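Journal > Household > Meals

Start Journal Archive Contact

Reading time: 2 minutes

On Carrying One's Own Lunch

In August I completed my first full year of bringing a midday meal from home. The practice began as a matter of budget. The canteen at Parnine, where I am employed in the records department, raised its prices twice in one spring, and I calculated that I was spending close to 900 a year on soup and bread of modest quality.

The first weeks were poorly organized. I prepared food in the morning, when time was short, and frequently left the house without it. I have since moved all preparation to the previous evening, after the dishes are done. Fifteen minutes is sufficient for most meals - rice dishes take longer and are best made in quantity. 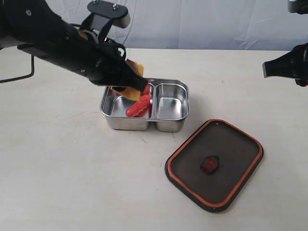 Open lunch box with two compartments.

A divided container is to be preferred. Fruit kept beside rice will flavor it by noon, and dressings should travel separately in a small jar with a reliable lid. I purchased such a jar at Carrasco, the hardware shop near the station, and have had no leaks to report.

My colleague Lorcan Mac Mathúna maintains that a cold meal is no meal at all. He continues to use the canteen and is entitled to his view. I would note only that lentils with lemon, boiled eggs and most bean salads are entirely satisfactory at room temperature. Fish is another matter and should be left at home out of respect for others in the building.

Portions required some adjustment. I had been packing 200 grams of cooked rice and found it excessive before an afternoon of desk work. A smaller serving with more vegetables has served me better.

The coming season will be devoted to soups. A wide flask has been ordered, and a further entry will follow once it has been in use for a month.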